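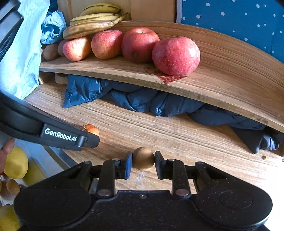
Red apples on the curved wooden tray.

Enda Moynihan
24 December 2022

A few people asked how I go about looking at old handwriting when a family wants to know if one person wrote all of it. I finished a batch last night, so I'll put it in a thread while it's fresh.

The batch is 183 letters that came down through the Hennessy side of Noreen Dunne's family. Most are signed with the same first name. Noreen wanted to know if her great-aunt wrote them herself or if somebody was writing for her near the end.

First thing I do is put the signatures away. People look at signatures first and then see what they want to see in everything else. A signature is practiced so many times it turns into a drawing. Plain body text is better.

Second thing, sort by date where there's a date, and by paper where there isn't. A lot of these were on the same ruled pad with Benar printed at the foot, and that pad runs out partway through one July. Anything undated on that pad goes before the break until I have a reason to move it.

I don't read for content on the first pass. I turn the page upside down and look at spacing, margins and where the lines drift. Upside down you stop reading words and start seeing habits.

Habits I write down: how the t is crossed, whether the a closes at the top, where the pen lifts inside a long word, how far the left margin wanders by the bottom of the page. Size is on the list too but I don't lean on it. People write bigger on big paper.

Pen lifts are the most useful for me. Most people don't know where they lift, so they don't think to change it. This writer lifts after every "o" and before almost every "g". She does it in the early letters and she does it in the late ones.

Slant is the one everyone asks about. It changes with the chair, the table, the pen, a sore wrist. I have letters from one afternoon that lean two different ways. I note it and move on.

Pressure you can only judge on the originals. Scans flatten it. I run a fingertip across the back of the sheet with the lamp down low. If you only have scans, leave pressure out of your notes completely.

Now the problem section. After she turned 70 the writing changes a lot. Shaky downstrokes, lines running downhill, letters dropped from the ends of words. Noreen's cousin was sure this was a second person.

I don't think it was. The shake is there but the lifts are in the same places. The a is still open at the top. The odd little hook at the start of a capital M is still there, only smaller. Age and illness change how smooth the line is a lot sooner than they change how a person builds a letter.

There are 8 letters I do think are by somebody else. Joined straight through the "o", even margins, a closed a every time. Same first name signed at the bottom, but the signature was written slowly and you can see where the pen stopped and started again.

That doesn't mean anything dishonest went on. Writing a letter for a relative was an ordinary thing to do. One of the 8 says "she is telling me what to put" in the second paragraph - I only found that when I went back and read them.

Who the helper was I can't say. I'd need a known sample. Malachy Mac an tSaoi thinks there may be a household account book in the same hand, and if it's found I'll compare the two.

What I will not do is tell Noreen what her great-aunt was like as a person from the loops on her y. I know some of you do personality work and we've gone back and forth on it before. It wasn't what she asked for and I don't think the letters can carry it.

Somebody is going to ask about tools. A desk lamp that bends, a 10x loupe, a clear ruler, a pencil, and sleeves for the originals. No ink anywhere near the table. I used a spreadsheet for the notes.

If you want to practice, use your own writing. Find a school notebook and put it beside last week's shopping list. Mark the pen lifts on both. Most of mine hadn't moved in 32 years, but my r is a completely different letter now.

Replies might be slow until after the holiday. If you're sending me a sample, please send a full page and not one line.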